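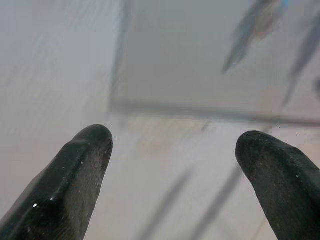 Pleltby: 마트 전단 단위가격 데이터

작성: Bollero 관리 계정
10/6/20

Pleltby는 Veketdale 지역 마트의 주간 전단에 실린 할인 가격을 100g, 100ml, 1매 같은 단위가격으로 바꿔 정리한 데이터 모음입니다. 전단에는 "2개 사면 1개 더", "둘째 상품 반값", "카드 결제 시 추가 할인" 같은 문구가 뒤섞여 있어서 결국 뭐가 싼지 한눈에 안 들어오는데요, 그걸 전부 같은 자로 재 보자는 생각에서 시작했습니다. 처음에는 화장지 하나만 비교하려고 만든 표였는데 이렇게 커져서 저도 신기합니다!

이번 판에는 마트 6곳의 전단에서 뽑은 611개 행이 들어 있습니다. 그중 518개는 단위가격 계산까지 끝났고, 나머지는 용량 표기가 없거나 묶음 구성이 불분명해서 unit_price 칸을 비워 두었습니다. 비어 있는 칸을 0으로 읽으면 평균이 완전히 망가지니 불러올 때 꼭 결측값으로 처리해 주세요.

들어 있는 파일

flyers.csv: 본 데이터입니다. 한 행이 전단에 실린 상품 하나예요.
stores.csv: 매장 코드와 매장 유형(대형, 중형, 동네 슈퍼)입니다. 상호는 넣지 않고 코드만 씁니다.
rules.txt: 할인 문구를 계산식으로 바꾸는 규칙을 적어 둔 파일입니다. 제일 공들인 파일이니 한번쯤 열어 봐 주시면 좋겠습니다.
hawthorne.py: 규칙을 적용해서 단위가격을 계산하는 스크립트. 이름은 별 뜻 없이 작업할 때 부르던 이름이 그대로 굳었습니다.

flyers.csv의 열

store_id: 매장 코드. stores.csv와 연결됩니다.
week_start: 전단 행사 시작일. 연-월-일 순서로 통일했습니다.
category: 분류. 세제, 종이류, 기저귀, 유제품, 가공식품, 음료, 기타.
item_text: 전단에 인쇄된 상품명 그대로. 띄어쓰기와 오타도 고치지 않았습니다.
size_value, size_unit: 용량과 단위. kg은 g으로, L는 ml로 바꿔 넣었습니다.
list_price: 정상가(원). 전단에 정상가가 없으면 비어 있습니다.
deal_text: 할인 문구 원문.
min_qty: 할인을 받으려면 사야 하는 최소 개수.
card_only: 제휴카드나 회원카드가 있어야 하는 행사면 1, 아니면 0.
unit_price: 할인을 모두 적용한 단위가격(원). 소수 첫째 자리에서 반올림.

단위가격 계산 방식

기본은 간단합니다. 최소 개수만큼 샀을 때 실제로 내는 금액을 총용량으로 나누고, 표시 단위에 맞춰 곱합니다. 정가 4,000원짜리 세제 1L가 "1+1"이면 4,000원에 2,000ml를 사는 셈이니 100ml당 200원이 되지요. "둘째 상품 반값"이면 6,000원에 2,000ml이므로 100ml당 300원입니다. 문구는 둘 다 솔깃한데 차이가 꽤 나죠. 이런 걸 찾아내는 재미로 계속하게 됩니다.

카드 할인은 카드가 있다고 보고 계산합니다. 카드 없이 장을 보는 분은 card_only가 0인 행만 골라 쓰시면 됩니다. 269개 행이 카드 조건이 붙은 행사라서, 걸러 내면 순위가 제법 바뀝니다.

적립 포인트는 할인으로 치지 않았습니다. 포인트를 현금처럼 쓰는 데 걸리는 조건이 매장마다 너무 달라서 한 줄로 계산하면 오해가 생기더군요. 증정품도 같은 상품이 아니면 빼고 계산했습니다. 섬유유연제를 사면 수세미를 주는 행사는 deal_text에만 남아 있습니다.

불러오기

표 계산 프로그램에서 열 때 한글이 깨지면 문자 인코딩을 UTF-8로 지정해 주세요. 파이썬에서는 store_id를 문자열로 읽어야 앞자리 0이 사라지지 않습니다. 저도 이것 때문에 저녁 한나절을 날렸습니다.

계산을 다시 돌리고 싶으면 폴더 안에서 아래처럼 실행합니다.

python hawthorne.py flyers.csv rules.txt

결과는 out 폴더에 새 파일로 저장되고 원본은 건드리지 않습니다. 규칙을 고쳐 가며 몇 번이고 돌려 보세요!

알아 두실 점

전단 가격은 전단 가격일 뿐이라 매장 진열대 가격과 다를 수 있습니다. 조기 품절이나 지점별 제외 조건도 데이터에는 없습니다. 신선식품은 일부러 넣지 않았어요. 배추 한 포기, 수박 한 통은 무게가 적혀 있지 않은 경우가 대부분이라 단위가격을 낼 방법이 없었습니다.

화장지는 롤 수가 아니라 미터로 비교합니다. 같은 30롤이라도 한 롤이 25m인 것과 33m인 것이 있으니까요. 겹 수(2겹, 3겹)는 item_text에 적힌 경우에만 확인할 수 있습니다. 기저귀는 1매 기준이며, 단계가 올라갈수록 한 팩의 매수가 줄어드니 같은 단계끼리 비교하시길 권합니다.

모든 행은 전단을 보면서 손으로 입력했습니다. 입력한 뒤 원문과 한 번 더 대조했지만 틀린 곳이 남아 있을 수 있습니다. 특히 작은 글씨로 적힌 행사 제외 품목은 놓치기 쉬웠습니다.

바뀐 내용

- July 판에서 "2개 이상 구매 시 개당 할인"을 1+1처럼 계산하던 오류를 바로잡았습니다. 음료 분류의 순위가 많이 달라졌으니 예전 파일을 쓰고 계시면 새로 받아 주세요.
- card_only 열을 새로 넣었습니다. 가장 많이 요청받은 열인데 드디어 들어갔습니다!
- 분류 이름 "생활"을 없애고 세제와 종이류로 나눴습니다.
- 물티슈는 캡형과 리필형을 item_text로만 구분합니다. 따로 열을 만들지는 아직 고민 중입니다.

고칠 곳을 찾으셨다면

저장소의 이슈 게시판에 매장 코드, 행사 시작일, 상품명을 적어 주세요. 전단 원문을 어떻게 읽으셨는지 한 줄 덧붙여 주시면 확인이 훨씬 빠릅니다. 새 할인 문구 제보도 정말 반갑습니다. "3개 골라 담기"처럼 섞어 담는 행사는 용량이 제각각이라 아직 규칙이 없는데, 좋은 계산법이 떠오른 분은 꼭 알려 주세요. 지금은 가장 작은 용량과 가장 큰 용량으로 각각 계산해 보고 둘의 차이가 크면 비워 두는 식으로 버티고 있습니다.

이용 조건

개인 가계부, 수업, 연구에 자유롭게 쓰셔도 됩니다. 다시 배포할 때는 Pleltby라는 이름과 받은 날짜를 적어 주시고, 규칙을 고쳤다면 고친 rules.txt도 함께 올려 주세요. 전단 이미지 자체는 저작권 문제로 넣지 않았으며 요청하셔도 보내 드리지 못합니다.

다음 판에는 냉동식품 분류를 넣으려고 만두부터 입력하고 있습니다. 만두는 두 봉지 묶음 포장이 많아서 size_value를 총중량으로 적을지 한 봉지 기준으로 적을지 정해야 하는데, 일단은 총중량으로 적고 있습니다.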